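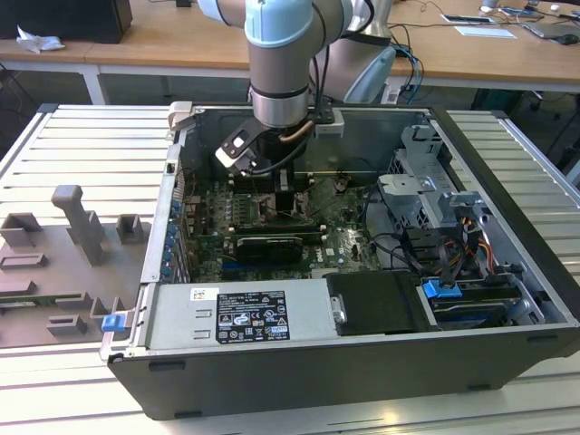 *An open desktop computer on its side, with the graphics card in its slot.*

29/10/2023

Readers are advised that the winter arrangements for this blog have now been settled. The author will be moving from Isturel to Pralon in December, and posts will be suspended for three weeks while the household is packed and the telephone line is transferred.

The archive of 233 entries will remain open throughout. It has been copied to the Prenico hosting service, where it will be kept under the same titles and in the same order. Comments left on the old pages have been carried across, with the exception of those on the Ladefoged walking notes, which were lost in an earlier move and cannot be restored.
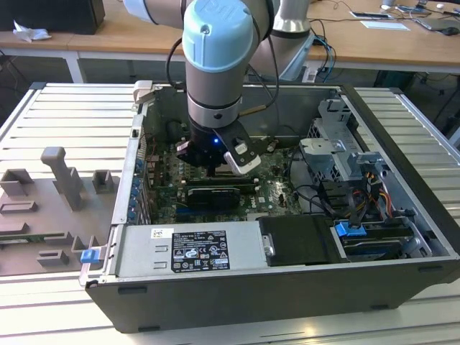

*Motherboard and graphics card inside the open case.*

Letters sent to the Isturel address will be forwarded for two months. Correspondents who are awaiting a reply on the subject of allotment rents are asked for their patience; eight letters are outstanding and will be answered in the order received.

The series on parish footpaths will resume from Pralon with the river crossing.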